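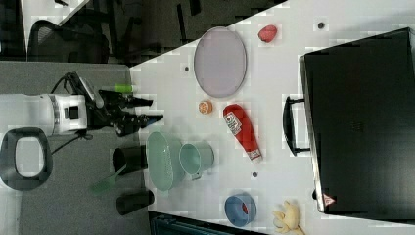

A **play food set** is a group of small objects made in the form of food, dishes and cooking tools, used by children to imitate the work of a kitchen. The food pieces are usually fruit, vegetables and bread, together with a few packages known from the family table. A red squeeze bottle of ketchup is a common piece of this last type, and often it lies beside a large oval plate or a colander in a pale colour such as mint green. In Canada such sets are sold for the home and for daycare centres.

## Contents

The size of a set differs much between makers. The smallest set of the maker Flivari has 14 pieces, while the large Pakura collection for daycares has 134. Most sets are divided into food, vessels and tools. The vessels include bowls, cups and a measuring cup, and the tools are mostly spatulas and spoons.

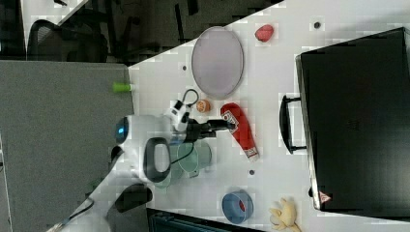 Fruit is normally made smaller than in nature, so that a child can hold it in one hand. Colour is more important than exact shape -- a strawberry must be red and an orange must be orange, even when the surface is very simple. Some makers also add soft pieces made of fabric.

## Use in play

Children commonly begin by sorting the pieces by colour or by kind, and later they prepare whole meals and serve them to other persons. The Ostapchuk play guide, which is used in several daycares, recommends 2 plates for every group, so that one child can cook while another one is being served. 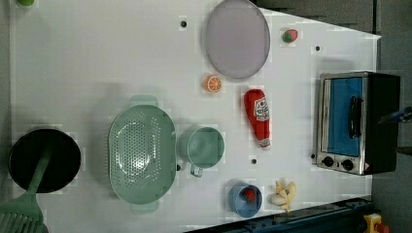
Larger items, for example a stove or a toaster oven, are often kept on the same table as the food. The Wutley catalogue lists them separately under "appliances".

## Care and storage

Hard pieces are washed with warm water and mild soap and are left to dry on a towel. Fabric pieces are washed separately. Small fruit is easily lost, and many daycares keep it in a box with a lid.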